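4.3 Replacing the processor cooler

Read the full section before you start. The work needs one person and a medium cross-head screwdriver. Keep the screws in a small dish, in the order in which you remove them.

CAUTION: Switch off the computer, pull the power cord and wait 2 minutes. Never open the power supply unit.

1. Lay the computer on its side on a firm, flat table.
2. Remove the screws at the back of the side panel. Slide the panel backward and lift it off.
3. Touch bare metal of the case to discharge yourself. Repeat this each time you come back to the table.
4. Unplug the fan cable of the old cooler. Pull on the plug, never on the wires.
5. Loosen the cooler screws crosswise, a half turn each. If the cooler does not come free, twist it gently left and right. Do not pull it straight up.
6. Clean the top of the processor with a dry cloth without lint.
7. If you also change the processor, open the metal frame of the socket and lift the processor out by its edges. 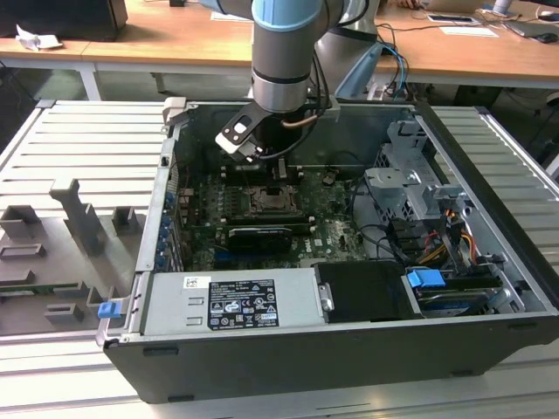
Fig. 4-3. Case open, socket without processor.

Note: Do not touch the inside of the socket. A bent contact is not covered by the Prelau warranty.

8. Put the processor in, with the small triangle on the corner marked on the board. It must drop in by its own weight. Close the frame.
9. Put a drop of thermal paste in the middle. The size of a grain of rice is enough.
10. Set the new cooler on straight and tighten the screws crosswise until they stop.
11. Connect the fan cable to the plug with the text CPU_FAN.

After the first start, let the computer run and read the temperature in the setup menu. If it goes higher than 70 °C without load, switch off and repeat from step 9 with new paste. Spare screws can be ordered under part number 2966.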